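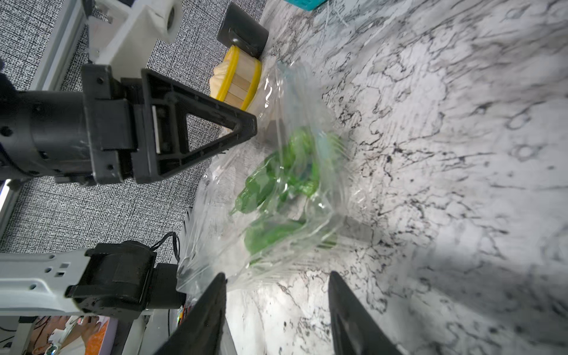 4장. 풋고추 보관하기 (Druna 주방 정리 안내서, 채소편)

풋고추는 냉장고에서 가장 오래 잊히는 채소입니다. 살 때는 된장에 찍어 먹을 생각으로 한 봉지를 집어 오지만, 두 개쯤 먹고 나면 나머지는 서랍 밑에서 조용히 나이를 먹습니다. 투명한 비닐봉지는 네 개가 들었는지 한눈에 보이니 편하다고들 하는데, 구겨진 비닐이 빛을 받아 번들거리면 반쯤은 가려지고, 헐렁하게 뭉쳐 둔 봉지는 조리대 가장자리 너머로 늘어지기 일쑤입니다. 이 장에서는 봉지에서 고추를 꺼내 바구니를 거쳐 뚜껑 있는 용기까지 옮기는 순서를 다룹니다.

4.1 준비물
구멍 뚫린 플라스틱 바구니 1개
투명 용기 큰 것 1개, 작은 것 1개
키친타월
Stestgate 라벨지 (없으면 마스킹테이프. 품위는 조금 떨어집니다)

4.2 순서
1. 조리대를 닦고 물기를 없앱니다. 닦았다고 믿는 것과 닦은 것은 다르니 손바닥으로 한 번 쓸어 보십시오.
2. 봉지를 열고 고추를 모두 꺼냅니다. 봉지째 거꾸로 털면 한 개는 반드시 냉장고 밑으로 들어갑니다.
3. 무른 것, 꼭지가 검게 변한 것을 골라냅니다. 아깝다고 다시 넣으면 나머지도 같은 길을 갑니다.
4. 남은 고추를 바구니에 담습니다. 꼭지는 떼지 않습니다.

주의: 보관할 고추는 씻지 마십시오. 이미 씻었다면 키친타월로 하나씩 닦아야 합니다. 지루한 작업이므로 라디오를 권합니다. 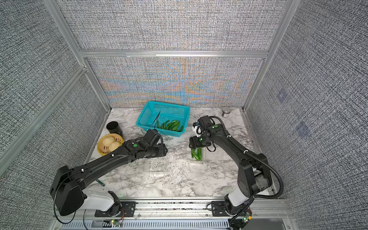
5. 바구니를 식탁에 올려 둔 채 다른 음식을 차리지 않습니다. 찐빵이든 만두든 김이 오르는 것은 바구니에서 멀찍이 떼어 놓으십시오. 고추에 김이 서리면 1번부터 다시 해야 합니다.
6. 큰 용기 바닥에 키친타월을 깔고 긴 고추를 같은 방향으로 눕힙니다. 뚜껑이 저절로 들리면 많이 넣은 것입니다. 손으로 눌러 닫는 것은 해결책이 아닙니다.
7. 짧거나 굽은 고추는 작은 용기에 따로 담아 먼저 먹습니다. 찌개에 들어가면 생김새를 따지는 사람이 없습니다.
8. 라벨에 넣은 날짜를 적습니다. '며칠 전'은 날짜가 아닙니다.
9. 용기를 채소 칸 앞쪽에 둡니다. 뒤쪽에 두면 이 장을 처음부터 다시 읽게 됩니다.

참고: Vrabec 753 같은 모델명을 찾아 전용 용기를 살 필요는 없습니다. 반찬 가게에서 딸려 온 투명 용기도 뚜껑만 잘 맞으면 충분합니다. 키친타월은 축축해지면 갈아 줍니다.

4.3 바구니 관리
바구니는 비우고 나서 미지근한 물에 헹굽니다. 구멍 사이에 낀 꼭지는 헌 칫솔로 밀어냅니다. 헌 칫솔은 표시를 해 두십시오. 가족 간의 신뢰가 걸린 문제입니다.
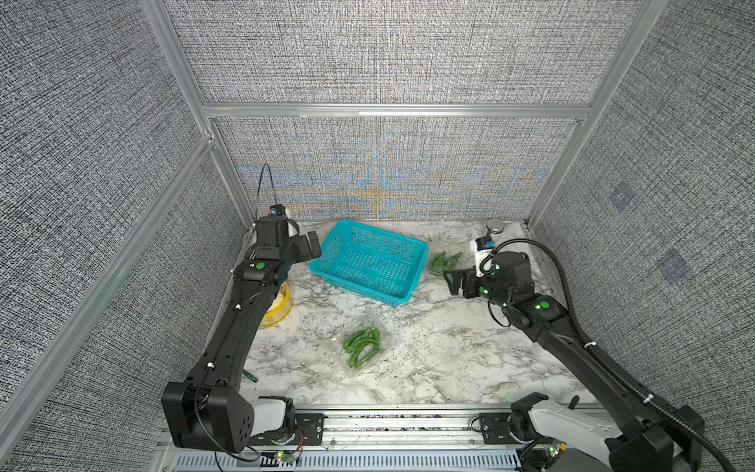
Pornthip Saengthong: 순서대로 해 봤는데 7번이 제일 쓸모 있었습니다. 작은 통부터 비우니까 버리는 게 확 줄었어요. 다만 매운 고추와 안 매운 고추를 섞어 담으면 어떻게 구분하나요? 지난 10월에 남편이 한 입 베어 물고 한참 말이 없었습니다.

편집부 답변: 담은 뒤에는 구분할 방법이 없습니다. 살 때부터 용기를 나누고 라벨에 '매움'이라고 크게 적으십시오. 다음 판에서는 이 내용을 8번에 넣겠습니다.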